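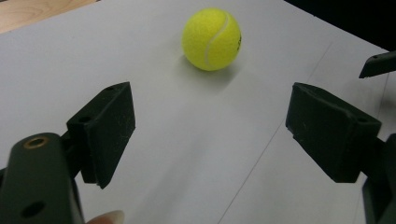
The tennis ball test, with the green rubber pads opened wide.

Getting a grip

A small workshop spent the spring choosing between three hand-held grippers. Fiona Carnegie went to see how they did it.

The first thing Keir Cowie asks visitors to do is pick up a tennis ball. He hands over a gripper with a handle on the back and points at a table covered in white. Most people manage it on the first go. Then he asks them to put the ball down on a pencil cross without letting it roll, and that takes longer.

Cowie runs the handling bench at Jardine, a small firm that builds picking equipment for packers and seed merchants. In April he was told to settle on one gripper design for the next two years. The firm had three on the shelf. The Keller has plain steel jaws with a thin rubber skin. The Wadlow has soft fingers that bend round whatever they meet. The third was made in the workshop and has thick, dark green rubber pads set at an angle. It is known as the Soretti, after the street where the firm used to be.

All three can be bolted to an arm, but the early trials were done by hand. A person holds the gripper, works the fingers and carries out the job, and a camera mounted on the tool records what the fingers are doing. The recordings are later used to teach the arm. Cowie says it also shows up a bad design quickly. "If I can't do it with my own wrist behind it, the arm has no chance," he says.

The list of objects had 41 things on it when I visited on a Tuesday. There were bulbs, a bar of soap, paper bags, a tin with no label and a set of plastic spoons. The tennis ball came first each morning. It is light, it rolls, and the felt gives a little when squeezed, so a gripper that closes unevenly will push it off to one side before it gets hold.

The Keller did exactly that. Its left jaw moved a touch ahead of the right, and the ball went off across the table on one try in 10. Archie Buchanan, who did most of the lifting, learned to correct for it by turning his hand as he closed. This was no use to anyone, as the arm would have learned the same twist. A new linkage cured the fault but made the jaws slower.

The Wadlow never lost the ball. It was also the easiest to use when the object was soft or an odd shape, and Buchanan still prefers it for bulbs. Its trouble was with flat things. The fingers curled under before they touched the table, and a spoon lying face down could take him four or five tries.

The Soretti pads sit between the two. They are firm enough to get under an edge and have enough give to hold a ball without marking it. They do pick up dust – rubber always does – and a dusty pad slips on soap. Buchanan wipes them at the start of a run and again after lunch. By the end of the trials he had done over 2000 lifts with the three tools, and the corners of the first Soretti pads had been replaced with a harder grade of rubber.

Choosing the camera took nearly as long. Lies Van Leeuwen, who looks after the recordings, tried a narrow lens first and found it gave a sharp picture of the object and almost nothing of the fingers. She changed to a wider one. The wide view bends straight lines near the edges, but both pads stay in sight when they are fully open, and she can see how far each has travelled.

She also asked for the white covering on the table. The bare wood had a strong grain and the software kept finding edges in it. White brought its own problem, as pale objects such as the soap were hard to pick out, and for those she moves a lamp lower to get a longer shadow. "I would have liked grey," she says. "We had white."

Callum Chisholm, who pays for all this, wanted a single winner and did not quite get one. The Soretti will go on the arm for general work. The Wadlow will be kept for bulbs and fruit, with a quick-change plate so that one can be swapped for the other in a couple of minutes. The Keller has gone back to its box, although Cowie has asked to keep the linkage.

The arm trials start next month with the same list of objects and the same table. Buchanan has been asked to stand by with the stop button.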